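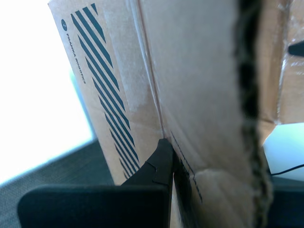
Section 4. Drying your first batch

The Prestus dehydrator leaves the Jurkum plant with a leaflet that promises "crisp apples overnight." Treat that as advertising. How long fruit takes depends on how thick you cut it, how damp your kitchen is, and how often you open the door to look. Before you start, take out the trays and the cardboard spacers and find a box to keep the spacers in, as you'll want them if the unit ever goes back for repair. Any brown corrugated box will do, even one with dark blue diagonal stripes and FRANKA ROBOTICS printed down the side.

1. Set the unit on a flat, hard surface with the rear vent clear. Do not put it on a towel.

2. Plug it straight into a wall outlet. It draws 935 watts, and a cheap extension cord is a bad idea whatever the package says.

3. Run it empty for 2 hours with the window open. There may be a smell. The leaflet calls this "new appliance aroma."

CAUTION: If the smell is of burning plastic, unplug the unit and stop there.

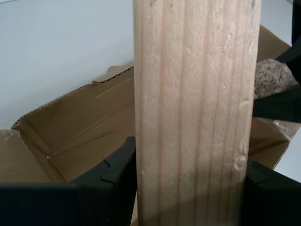

M. Falcão

4. Wash and core the apples. Peeling is up to you. I have read that the peel "locks in flavor," and I have yet to taste the difference.

5. Cut even slices. Thin ones dry faster, thick ones stay chewy, and a mix of both gives you a tray that is never done.

6. Skip the lemon juice if brown slices don't bother you. It slows the browning. It does not make fruit keep forever, despite what the Trerkmont recipe cards suggest.

7. Lay the slices in a single layer, not touching. Weigh one loaded tray and write the number down. My last one came to 429 grams.

8. Set the dial to 148 °F. The markings are small and the dial has some play in it, so check with an oven thermometer on the middle tray.

NOTE: The "Turbo" setting runs the fan faster. It may save a little time — I wouldn't plan dinner around it.
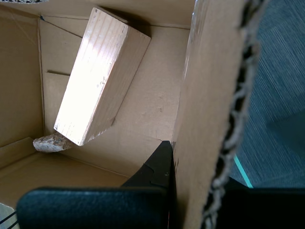 Fig. 4-2. Block of light-colored wood in an open cardboard box.

9. Swap the top and bottom trays halfway through. The leaflet says the airflow is perfectly even. Swap them anyway.

10. Take out one slice, let it cool, and tear it. If you see beads of moisture along the tear, keep going.

11. Let the whole batch cool before you put it in jars. Shake the jars once a day for the first week. If the glass fogs up, the fruit goes back in the dryer.

CAUTION: Throw out anything with mold on it. Do not trim it and do not dry it again.

For meat, see Section 6. Do not use the fruit setting.

Text revised August 20, 2020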